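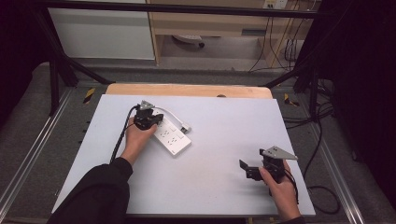
# Open day at Marnton, August 21, 2019

I went to Marnton for the arms and came home talking about hand grippers. The lab had 4 stations open, and I spent most of my afternoon at the one run by Sorin Stojanović, who lets visitors pick up a pair of hand-held grippers and have a go at a plug and a power strip. What a great way to spend an hour!

We compared two sets of fingers, the Kalley and the Clundero. The Kalley ones are narrow and quick to line up, but a plug kept twisting on me whenever I pulled at an angle. The Clundero fingers are blockier, and I liked them right away — you close them, you feel the plug seat itself, and off you go. Getting it into the socket took me eight tries with the first set and four with the second (practice helped too, I'm sure).

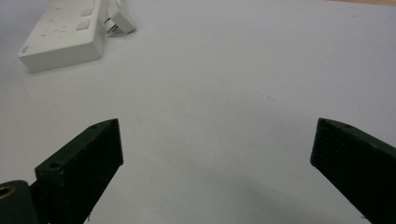 *Fingers open over the white work surface, with the power strip and a plug at upper left.*

Nima Rostami was on the next station with the Kermani controller, and we argued happily over cable weight. She wants the cable routed up over the shoulder. I'd leave it hanging and shorten it, as my left wrist was tired well before my right.

Sorin's log had reached 2506 grasps by the time I left, and he hopes to swap in softer pads before the next open day in January. I've already asked for a slot. Bring short sleeves, and eat before you go — the cafe closes early.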